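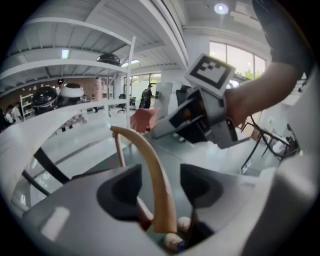

Bits and bobs in mid-sort, with tall white shelving behind.

There is a particular sort of clutter that never makes it into the glossy pages, and I have a great fondness for it. I mean the small stuff: the odd ball, the curved tan thing that must surely belong to something, the scrap of salmon pink you keep putting to one side because you can't quite bring yourself to part with it. Every home in Prernby has a drawer of it, I'm quite sure, and mine has spread over the years to a drawer, a biscuit tin and most of a windowsill.

Last November I decided to have a proper go at the lot, and I began (as I always do, for better or worse) by tipping everything out and putting the kettle on. My rule is a simple one. Pick up one thing at a time, decide where it lives, and put it there before you reach for the next. Give yourself 10 minutes, then stop for 5, and don't be tempted to start on the books!

A pale, bright room is a great help with this kind of job, I find, as the little dark things show up so much better and you don't end up on your knees with a torch. Open shelves are lovely too, if you can bear to leave some space on them. I bought mine second-hand over in Nestham, and carrying them home on the Ukham bus one wet Wednesday was an adventure I shan't be repeating.

The biscuit tin is still full, I'm afraid, but the windowsill is clear and there are geraniums on it now.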